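Ticket 616 — Sumia table, left gripper loses tall objects
Project: Drenidis (student build, Drandmont lab)
Status: reopened
Opened: 2021-01-13

Reported: left gripper lets the tall brass piece slide during the lift. The team says it's a software fault. I have my doubts, having heard the same thing in October when the cause was a loose finger screw.

Log says 200 attempts, 3 drops. I'd like to know who decided what counted as a drop. 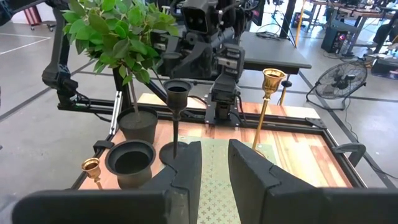 Grip force was set to 757 in the config, and the Ackermann guide the club keeps quoting gives no units for it, so I don't put much faith in "we doubled it and it got better". Please go back to the old value and test one thing at a time. Start with the tall brass holder on the right side of the table, then do the dark bronze one beside the potted plant. If only the brass slips, I'll believe it's the surface. If both do, check the finger pads before anyone touches the code again.

Update: someone has now suggested gripping under the cup instead of on the stem. Fine, but that's a workaround — it doesn't close the ticket.
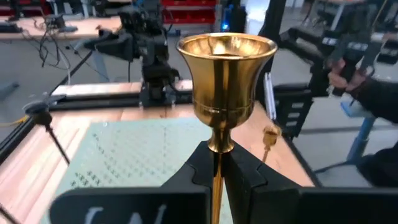 Left gripper on the neck, just beneath the cup.

Still needed: the config file, and the log with the drops marked. Leaving this open until I get both.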